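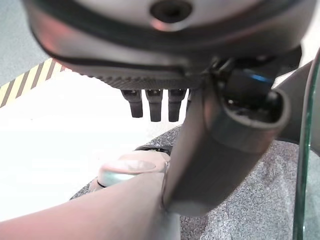

The Herkby blotter page reprints what the police department puts in its daily incident log, and I add notes where I think the log is thin, vague or wrong. Most of the questions I get come down to why I won't take an eyewitness at full strength. Take three short black robot fingers hanging in a row under a gray housing: one caller tells the dispatcher it's a hand, another says some kind of tool, and a third who only caught the tips is sure it was a weapon. All three calls go in the log, and two of them come back to me as "confirmed by police." They weren't. A dispatcher typed them. Please keep that in mind when you read anything on this page, my notes included.

Who runs this page?

I do. My name is Mairéad Madigan. I live in Herkby, I don't work for the department, and I don't work for anyone running for anything. Taras Hrynyshyn checks the entries against the log before they go up and argues with me about the notes. He wins more than I'd like.

Is this an official police page?

No. The department has its own page, which carries press releases. A press release is what an agency wants you to know in the order it wants you to know it. Read it, by all means, but read the log too.

Where does the information come from?

The public log, which the department posts once a day, plus records requests when something in the log makes no sense. I don't use scanner audio. See the next question.

Why don't you post what's on the scanner?

Scanner traffic is people talking while they're still finding out what is going on. Last April a large share of the town believed there had been a shooting behind the Wannasri grocery. The log had it as a noise complaint, closed the same evening with no report taken. Could the log have been wrong? Sure. I asked for the call notes, and they said banging, source not located. I printed that. I still don't know what the banging was, and neither does anyone who has written to tell me.

What does "reported" mean in an entry?

It means somebody said it. "Reported burglary" means a person told the police there was a burglary. It may have been one, or a family member may have borrowed a ladder.

What does "investigating what they believe is" mean?

Less than it sounds like. It tells you there's a working theory. It doesn't tell you how good the theory is or who came up with it. I leave the phrase in when the department uses it and I don't swap it for something firmer.

Why do so many entries just say "assist citizen"?

I've been asking that for years. It can be a lockout, a welfare check, a person who wanted directions, or something an officer didn't feel like writing up. On the log I went through this spring there were 982 entries, and 60 of them said "assist citizen" and nothing more. I requested the notes on seven. Two had any detail at all, and both of those were dead car batteries.

The department says crime is down. Is it?

Maybe. Down from when, and counting what? The yearly summary changed its categories, and "suspicious activity" now swallows several things that used to have their own line. If you move calls out of a category, the category goes down. I'm not saying that's the whole explanation. I'm saying I can't rule it out from what has been published, and I don't believe anyone who says they can.

So crime is up and they're hiding it?

I didn't say that either. I get this one by email constantly. Being careless with numbers and hiding numbers look the same from my kitchen table, and I've seen a lot more carelessness. If you have a document, send it. If you have a feeling, keep it.

What about the Kotmont alert app?

Kotmont sells neighborhood alerts. It sends you a push notice when something happens near you, and it defines "near" and "something" very generously. I tried it and got a notice about a vehicle fire that the log placed on the other side of the county. I asked the company how it picks its alerts and was told the method was proprietary. I uninstalled it. You may like it better than I did.

And the Korari door sensors that the flyers say cut break-ins?

The flyer doesn't say cut from what, or over how long, or who did the measuring. I wrote to ask. I got a coupon.

Why don't you name people who are arrested?

An arrest is an accusation with handcuffs. The log names them; I don't. Charges get dropped all the time and the page that announced the arrest never seems to hear about it. If a case ends in a conviction and it matters to the town, I'll use the name then.

You named a council member once.

I did. It was a conviction, it was about town money, and I would do it again.

Do you cover suicides?

No. I remove those entries, and I don't describe where or how in any note. Please don't post guesses in the comments. If you're worried about yourself or somebody else, call or text 988, any hour. That's the one recommendation on this page I make without reservations.

An entry about me is wrong. What can I do?

Write to me with the entry number and what you say is wrong with it. I'll compare it with the log. If I copied it badly, I fix it and mark the fix. If the log itself is wrong, you need the department's records desk, and I'd put that request in writing and keep a copy. Phone calls have a way of not having happened.

I can't delete an accurate entry just because it's embarrassing. I've been offered money for this. No.

Can I send in a tip?

Yes, but tell me how you know. "I saw it from my porch" is useful. "My cousin's neighbor heard" goes in the trash. Photos help less than people think, especially close ones with nothing around them to show size or place. Send the wide one too if you took it.

Why did the comments disappear?

They're held for review now, after a thread in which several people identified a "prowler" who was reading gas meters. Expect a wait. Comments with a stranger's address, plate number or workplace don't get through.

How often is this FAQ updated?

When I get tired of answering the same thing by email. The last changes were made on 10th June, when the Kotmont answer went in and the old answer about parking enforcement came out. The parking log has its own page now, and its own complaints.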